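Brosport Workshop Opens Second Round of Gripper Builds

The Brosport Shared Workshop has opened a second round of its hand-held gripper build, following a first round completed in June. Members assemble a pair of grippers from printed and purchased parts, fit the marker cubes, and then practice handling household objects at a table. The recordings they make are later used to teach a robot arm the same movements.

The project began as a home build by two members in Cutmont and moved to the workshop when it outgrew a spare bedroom. The design, known as Khunthong, is in its third revision. Parts for one pair cost $413, and the workshop has set aside $2,000 for shared spares and tools.
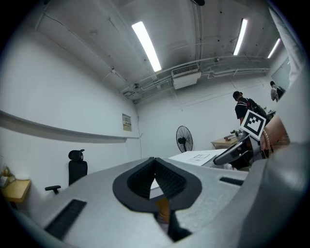 Table practice with the hand-held grippers at the Brosport workshop.

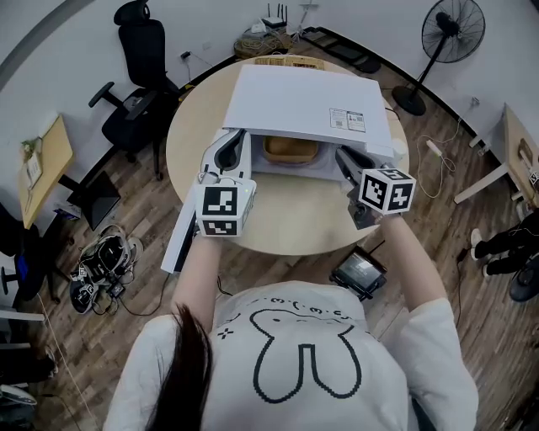
Do members need experience in electronics to take part?

No soldering is required for the current revision, and the written guide covers each stage of assembly. Members who have never used a screwdriver set or a 3D printer are asked to attend the evening introduction first, which is held at 7 p.m. and repeated each month. Wiring for the optional battery pack is checked by workshop staff before use.

Places are open to members of the Brosport and Wolledau workshops. The first round produced 600 recordings, of which 400 were accepted for training. Files from the second round will be stored on the workshop server and made available to both sites. Applications may be submitted at the front desk or through the members' page.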